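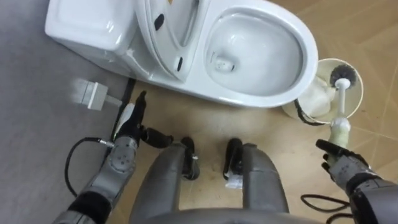 **Figure 2.** Toilet with raised seat and a brush in a round off-white floor holder, placed next to the bowl.

### 3.2 Brush storage and the floor beside the bowl

The second part of the study looked at where the toilet brush is kept between uses and how the floor near it is cleaned. Most written cleaning routines cover the bowl, the seat and the tank, and give one line to the brush. The routine used at the Wistden site was no different. It said that the brush should be "returned clean" and did not mention the holder.

We compared two positions for the holder. In the first it stood on the floor close to the bowl, as in Figure 2. In the second it was fixed to the wall at the height of the tank. Bathrooms at Ellau used the first position and those at Tustitz used the second. Cleaning staff filled in a short card after each visit, giving the position of the holder, whether it had been emptied, and whether the floor under it had been wiped. Cards were collected through May, and 1294 were complete enough to use.

Floor holders were moved for wiping less often than we expected. Staff tended to clean up to the edge of the holder and stop. Where the holder had a liner, the cards also recorded when it was changed. The routine called for a change every 8 days, but the longest gap on the cards was 27 days, in a bathroom with a single toilet that saw little use.

Wall holders left the floor clear, but four of them were reported loose by the end of the month. Several cards also noted drips on the wall where the brush had been put back too soon. The Tustitz staff began resting the brush under the raised seat, across the rim, for a few minutes before putting it away. This step was not in their instructions, and we left it out of the timing figures.

The shape of the holder mattered less than its opening. A wide round opening lets the brush go in at an angle, so it can be put back from a standing position. Narrow openings were the most common complaint in the comments. Results by opening width are given in Section 3.3, together with the cards from Ruangrit, where both positions were in use.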